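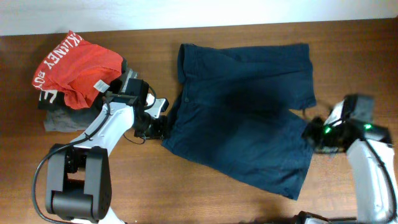 Navy blue shorts on the table.

Minutes of the Student Internship and Co-op Club, end of term meeting, Tue 23 December

We got going a few minutes late so that people coming over from the last exam could find a seat and some cocoa, and the chair thanked everyone for staying in town long enough to be there. The minutes of the previous meeting were read and accepted with one small fix to the spelling of Hukalska.

Internship news. The club is delighted to report that 7 members have accepted placements for the spring, which is a lovely number for a club our size! Of these, 4 are going to Godinho for the hospitality program, 2 to Itside in the web team, and the last to the Prallach visitor center. Warm applause all around, and a promise from all of them to write us something for the newsletter once they have settled in.

Housing. There was a long and friendly talk about where the Godinho group will live. The company's apartments are close to work but the rent comes straight out of each paycheck, and a couple of members felt that ought to be made clearer before anybody signs. The secretary will write to the program office and ask for the rent sheet.

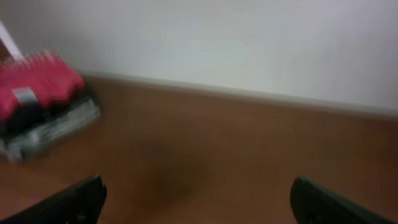 Members who have already been through the program said the bus is fine on weekdays and slow on weekends, so early shifts on a Sunday take some planning.

Credit hours. Forms have to be signed by an adviser before the placement starts. We still have 2 members without a signature, and they were kindly but firmly reminded to send their emails tonight.

Alumni evening. Moved to February, when the big room in the student center is free again. Hukalska has offered to send a speaker, and we said yes please. Snacks will be potluck as usual, with a sign-up sheet going out after the break.
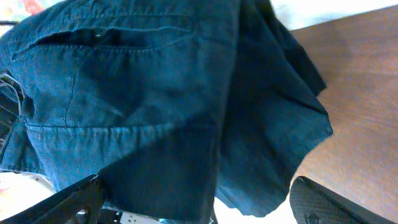 Denim pocket and stitching, close up.

Any other business. A request for a résumé workshop was carried over to the next meeting. Safe travels and happy holidays to all!

Meeting closed.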